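**Jondard shelf-stocking cell – safe working rules, progress to November 2023**

The good news first: the draft rules are written, and everyone on the bench is using them! Fiona Matheson has cut them to four pages, down from the 70 we inherited, and new starters get through them before their first coffee. The speed limit near the shelf is now 200 mm a second for both arms, and the log sheet has 1,100 picks on it under the new rules.

Crisp bags have been a brilliant test. They're light, slippery and easy to crush, so the grip-force rule had to be properly thought through – Eero Koivisto rewrote it twice.

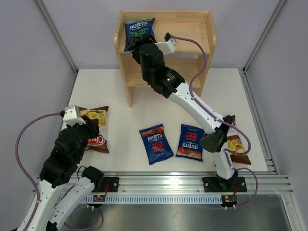

## Still to do

- Agree who may restart an arm after a stop (Flunda want two people, we'd like one)
- Add a cable check to the morning list
- Reach 2,000 logged picks before we ask Rastogi for the outside review, which we'd love to have finished by June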